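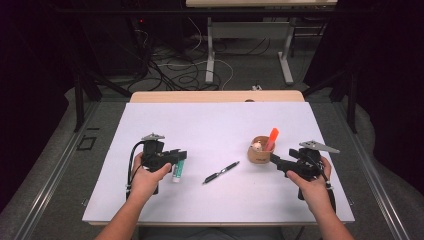 Ackermann, product lead for the Wekalov toolset

Wekalov Align is the piece of our toolset that people tend to find last and then use every day. It takes recordings made with a pair of hand-held grippers and turns them into clean, time-matched paths that a planner can work with. If you have ever spent an evening sliding two tracks back and forth by hand, trying to get the left side and the right side to agree on when the cup was reached, you already know what it is for, and I hope it saves you a good many of those evenings!

We wrote the first version for ourselves, in the Clovton office, over a long July when we had more recordings than patience. The tasks were small tabletop ones, a pen, a toothpaste tube, a paper cup with a marker standing in it, the sort of thing you can set out again in a few seconds. Small tasks are hard on software. A pen lying at a slant on a plain board is thin, it rolls, and there isn't much around it for a tracker to hold on to. A good deal of what Align does well it does because of pens.

What it does

You give Align a session folder. It reads the pose track for each hand, the opening of each gripper, and the head view if you have one, and it puts them all on one clock. Then it looks for the places where something changes – a gripper closing, a hand slowing down near an object, a lift – and cuts the session into steps at those points. You can move any cut by dragging it, and the cuts on the other hand will follow or stay put, depending on whether you have them linked. (Linked is the default. Most people leave it that way for single-object work and unlink it once both hands are busy with different things.)

The step finder comes with 14 step types already set up, covering the usual reaching, closing, carrying, placing and handing over. You can rename them, merge them or add your own. Your names are saved with the project, so a colleague who opens it sees the same words you do.

Once the steps look right, Align writes out a path for each gripper, smoothed as much or as little as you like. We ship with the smoothing turned fairly low. It is tempting to turn it up, and the curves do look lovely when you do, but the little hesitation before the fingers close is often the part you wanted to keep.

The two-hand view

This is the screen I would show you first if you came by. Left gripper on the top line, right gripper on the bottom line, and the head view above them both, all scrubbing together. When the two hands are near each other, a band between the lines darkens, and you can click the band to jump to the closest point. It makes crowded moments easy to find, and it is also a quick way to catch a session where the left and right tracks were swapped when they were saved, which happens to all of us sooner or later.

You can attach short notes to any moment. Notes stay with the step when you move a cut, and they come through in the export as plain text.

Checks before export

Align runs 23 checks on a session before it lets you mark it as finished. Some are simple, such as gaps in a track or a clock that jumps backward. Others take a little more thought, such as a gripper path that passes through the height of the table, or an opening that reads as closed all the way through a carry when the other hand was doing the holding. Every check can be set to stop, warn or stay quiet. I would suggest leaving the clock checks on stop and being relaxed about the rest until you know your own data.

When a check fails, the view moves to the place where it failed and shows the values on either side. We went through several versions of this. The early ones gave you a long report at the end, and we noticed we were all scrolling past it to get to the export button, so the report now lives in its own tab for those who like it.

Working with Vuraria

Align exports straight to Vuraria, our motion planner, and the two share the same step names. Vuraria takes each step as a goal with a path attached and works out what your arms can reach. If a stretch can't be followed, it is sent back to Align and marked in yellow on the line where it belongs, so you can trim it, smooth it or let it go.

You don't need Vuraria to use Align. Plain table export is in every license, one row per time step and one file per hand, with the column names explained in the first lines of the file.

What you need

– A desktop or laptop with 16 GB of memory. A graphics card helps with the head view and makes no difference to anything else.
– Pose tracks for one or two grippers, with time stamps. Uneven sampling is fine.
– Gripper opening as a number, or as open and closed.
– Head view video, optional.

Import profiles for 11 recording formats are included, and the profile editor lets you describe your own by pointing at the columns. Please write to us if you get stuck on that part. We like seeing odd formats, and a few of them have ended up in the next release.

License and price

A single-seat license is $800, paid once, with a year of updates. After the year your copy keeps working and you can renew whenever a new version has something you want. Classroom licenses cover one room of machines and are priced by request. The trial is the full program, and the only limit is that it exports one session per day.

Updates usually go out on a Friday morning, with the notes posted the same day. If an update changes how cuts are placed, your finished sessions are left exactly as they were unless you ask for them to be run again.

Related items

Vuraria motion planner, single seat
Wekalov Align, classroom license
Wekalov Replay viewer (free download)
Import profile editor guide
Step names: a starter list for tabletop tasks
Release notes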